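5.2 The open-day demonstration

The laboratory trials told us what the Avedent workcell could do with its authors standing next to it. We wanted to know how it would hold up in a room full of curious people, so in December we opened the Solness workshop for an afternoon and let visitors choose the tasks. It was easily our favorite part of the project!
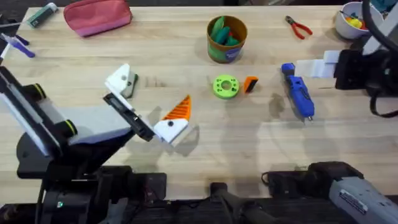 Figure 7. Three views of the workcell during the open day.

Our main interest was how visitors phrase requests to a two-arm system. The controller, Manole, accepts short typed instructions and decides which arm should act. We gave no list of commands and left everyday things on the table as possible distractors. With the lime-green ring lying between the two grippers, either arm is a reasonable choice, and people had strong opinions on which one should go first. Most requests named a color before they named an object, a habit we had not seen in our own scripted prompts (and one we were delighted to find).
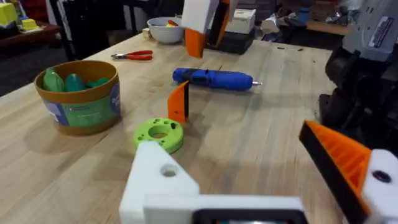 Clutter was the second topic. Our training set of 1352 episodes was recorded on sparsely filled tables, and we expected the planner to struggle with tools left close to a target. The wrist view makes the difficulty plain: the blue screwdriver and the red-handled pliers lie near each other, and a poor approach to one can easily disturb the other. Visitors kept asking for exactly these two, and we logged 14 such requests before closing at 4. The planner refused only 2 of them, both times asking for a clearer instruction. We were thrilled with that, and so was the crowd. 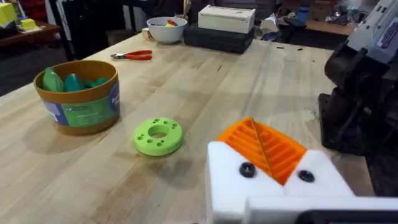

Baiba Žukauskas wrote to us afterward that the pauses were what she remembered best, and that she would have liked some signal that the system was still thinking. Indrek Stankevičius made the same point from the other side of the room, asking whether a tone or a light could mark the start of planning. We have since added a short tone to Manole, and the Jestusus trials in Section 6 were run with it switched on.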